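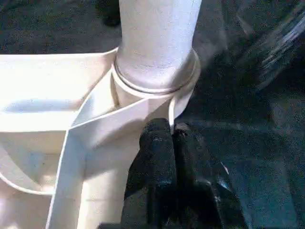 Manual Handling Group, Skolisstead Technical Workshops - Shared Equipment

Vanholm Radu teaching kit (hand guiding and remote lead)

14 shares 6 comments

The Radu is a two-finger gripper, a wrist camera and a remote handset sold as one package for showing a robot arm a job instead of writing the job out in code. Vanholm make the gripper and handset. The recording software comes from Ekutberg and is licensed separately, something the brochure mentions on its back page in small type. We have had the kit long enough to have opinions about it, and this page sets them out along with the booking rules.

The brochure says anyone can teach the arm a new task in minutes. Anyone can record one in minutes. Whether the arm has learnt anything is a separate matter, and most of what follows is about the gap between the two.

What the kit does

There are two ways of showing it a task. In hand guiding you press the release on the wrist collar, the arm goes slack apart from holding up its own weight, and you walk it through the movement while the software stores the joint positions, the finger opening and the camera picture. In remote lead you stand back with the handset and steer from there, either watching the arm directly or looking at the wrist view on a monitor.

Both methods save the same kind of file. They do not save the same kind of movement. People who guide by hand tend to be quick and smooth and to lean on the work without noticing. People on the handset are slow, stop a lot, and correct in small jerks. If you mix the two in one training set the arm will produce a bit of each, usually at the wrong moment. Please label your sessions. The software has a field for it and leaves it blank by default.

Where we have used it most

Our standing job is the white pipe and tray. The pipe stands upright in a socket at the side of a moulded tray with several compartments, and the fingers have to be brought in low, close to the base of the tray just under the socket, without fouling the thin walls on either side. It sits straight on the carpet. We tried to choose a job that looks like nothing to a person and is a nuisance for a machine, and this one qualifies.

The nuisance is partly the approach. A thin curved rim comes down beside the socket and leaves very little room next to the right-hand finger. By hand you feel your way past it. On the handset you feel nothing at all, whatever the leaflet says about "natural touch". The handset buzzes when motor current goes over a set level, and by then you have already pushed on something.

The rest of the nuisance is light. White plastic in strong sun goes very bright on one side and the black fingers throw a hard shadow on the other. The arm takes the shadow as seriously as it takes the wall. A set recorded entirely in morning sun did badly in the afternoon, and we spent an embarrassing while checking the joint calibration before Abbas Tabrizi pulled the blind down and ran it again. Record in more than one light. If your bay has a window, make that a rule.

What Vanholm claim, and what we would say

"Learns from a handful of demonstrations." For moving an object across an open surface, fair enough. For the pipe and tray, no. We have 2,523 recordings of that job on the server. After going through them by eye we kept 1,705. The others had a late start, a hand in view, a bumped tray, or an operator who gave up halfway and pressed Save instead of Discard (the buttons are next to each other and the same colour). The arm is decent at the job now. A handful it was not.

"No expertise required." Safta Cârstea had never touched an arm before and her recordings are among the best we have, so there is something in this. But she is patient and she does the same approach every time. Krum Stojanović has programmed arms for years and his early recordings were close to useless for training, full of clever recoveries that only made sense if you knew what had gone wrong first. What the kit wants is steadiness, and no sales sheet has a box for that.

"Sees what you see." It sees what the wrist sees. At close range the fingers take up the bottom of the view and hide the part of the work you would most like to look at. The tip of the finger may be against the tray or just short of it, and the picture alone often won't settle the question. If your task depends on contact, plan for a second camera off to the side. The kit has a socket for one. The camera is extra.

"Works in any environment." We have only run it indoors, on a bench and over carpet. The bench gave steadier results. On the carpet the tray can creep when it is nudged, and a recording in which the tray has crept teaches the arm that trays creep. You may want that. Decide beforehand.

What we do like

The release on the collar is well placed and works with gloves on. The arm is light when slack and doesn't sag or drift when you let go, unlike the older rig it replaced. The finger covers are matt black and rough enough to grip smooth plastic without much squeeze. They do mark and pick up specks, so wipe them before a session and don't use solvent.

Playback is good too. You can scrub through a recording with the wrist picture and the finger opening side by side, and it is the fastest way we know of finding a bad one. Ovidiu Rusu wrote a small script that flags any recording where the fingers close and open again more than once near the socket. It catches most of the fumbled ones. It is in the shared folder and comes with no promises.

Known problems

The handset loses its pairing if it is left on charge overnight. Turn it off and on, then wait for the steady green light before touching the sticks. Do not trust the blinking one.

The clock in the handset and the clock in the recorder wander apart over a long session. We restart both at lunch. Ekutberg told us this was corrected in the July update. We installed the July update and still restart both at lunch.

The camera cable runs outside the wrist and will snag if you roll the gripper past its comfortable range. The software limit is set wider than the cable allows. Ours has been narrowed in the settings and we would ask you to leave it narrowed.

Auto exposure hunts when the gripper comes down over something white. Lock it before recording. If you forget, the first second of every file will be washed out, and you will find this out at the end of the day.

Should you use it?

If your task changes often, involves awkward reaching, and can stand a failed attempt now and then, yes, book it. Insertion, unpacking, sorting mixed items out of trays, that sort of thing. It has also been useful for working out how a task should be done at all, before anybody trains anything. Guiding the arm by hand soon shows you which approach has no room for the knuckles.

If your task is the same every time and the parts sit in the same place, write the program. It will take a morning, it will run faster, and you can read it afterwards and see why it does what it does. We have watched people spend two weeks recording demonstrations of a job that came down to 6 fixed positions and a wait.

If you are hoping to teach a job you can't do reliably yourself with the handset, try it by hand first. Should that fail as well, the kit is unlikely to help. The arm has only your attempts to go on.

Booking and conditions

Bookings are by half day through Iulian Stanciu. A first session includes a short induction covering the release, the stop button and how to label files. You can't skip it, including if you have used a Radu elsewhere, as our limits are set differently.

Two people must be present for hand guiding, one on the arm and one within reach of the stop. Remote lead can be done alone provided the mat switch is connected. Tie back long hair and take off lanyards.

Bring your own parts. The white pipe and tray stay with the kit and should be left as you find them. They are used to check that the arm still behaves after each software update, and a swapped or trimmed part spoils the comparison with older results.

Recordings are kept on the group server under the name of whoever made them. Delete your failures, or at least mark them. If you want to borrow our pipe and tray set for your own training, ask Ovidiu for the kept recordings and not the full folder.

Supplied in the case: gripper, wrist camera, handset with charger, spare finger covers, collar key, mat switch. The printed manual is for the previous handset. Use the copy on the server, where Safta has corrected the wiring page.

Report damage the same day, to Iulian, even if it looks like nothing. Bent fingers still close, and the recordings made with them look fine until somebody trains on them.

Share Print 6 comments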